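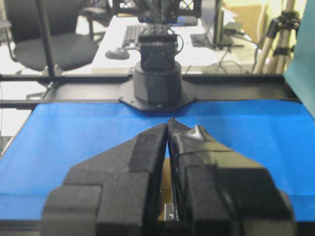 Section 2. Setting Up the Dining Room Plan

Tanstead keeps one plan for each dining area. Indoor rooms, the bar and any outdoor seating are separate areas, even when the same staff serve them. Draw the plans before you open the booking calendar. Bookings made without a plan go to the Unassigned list and have to be placed by hand.

Before you start, you need:
A manager login
The table numbers your servers already use
Opening hours for each area

2.1 Creating an area

1. Open Settings, then Dining Areas.
2. Select New Area and type a name. Guests see this name on their confirmation, so "Front Terrace" is better than "Zone B."
3. Enter the hours. An area can close earlier than the restaurant.
4. Choose Indoor, Covered or Open Air.
5. Select Save. The blank plan opens.

Note: The Open Air setting turns on the weather hold described in 2.3. It can't be added to an area that has upcoming bookings.

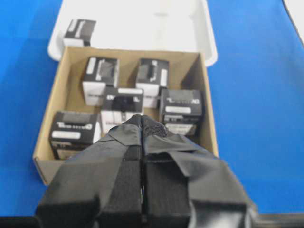
Written by: Boder Product Documentation
Revised 18 November 2024

2.2 Placing tables

1. Drag a table shape from the left panel onto the plan.
2. Type the table number. Letters are allowed (T4, BAR2).
3. Set the smallest and largest party. A table for four will take a party of three by default, but not a single guest.
4. To let two tables be joined, hold Shift, select both, then select Link.
5. Repeat for the rest of the area and select Publish.

Tables can be moved at any time. Moving a table on the plan does not change its bookings. Deleting it does — the bookings return to the Unassigned list and the guests are not told.

Caution: Do not renumber tables during service. Open checks keep the old number until they are closed, and the kitchen printer will show both.

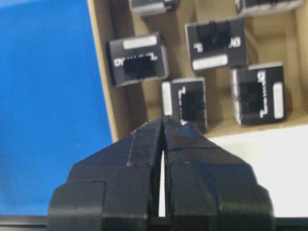 Haldane reports that linked tables on its terrace were being offered to couples at peak times, which left larger parties with nowhere to sit. The fix was to raise the smallest party on the link itself and leave the single tables as they were. The setting is under Link, then Party Size. It has been available since the September release.

2.3 Weather hold

A weather hold stops new bookings for an Open Air area without canceling the ones already made.

1. Open the area and select Hold.
2. Choose a start and an end time.
3. Add a message for guests. The limit is 700 characters.
4. Select Apply.

Guests with a table in the area receive the message once. If you lengthen the hold, they are not messaged again unless you check Resend.

2.4 Importing guest notes

If you are moving from Flasine, guest notes (allergies, seating requests, high chairs) can be brought over as a file.

1. Export the notes from Flasine as CSV.
2. In Tanstead, open Guests, then Import.
3. Match the columns. Phone number is required.
4. Select Check File, correct any rows marked in red, then select Import.

A single file may hold 2,000 rows. Split longer lists and import the parts one at a time. Blank notes are skipped.
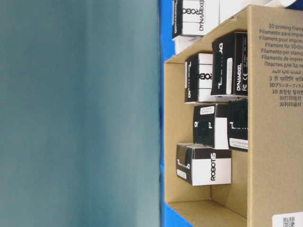
Fig. 4. Open cardboard box with text on the outer side panel.

Caution: An import overwrites existing notes for the same phone number. Export your current list first if staff have already started adding notes by hand.

For server sections and shift colors, go to Section 3.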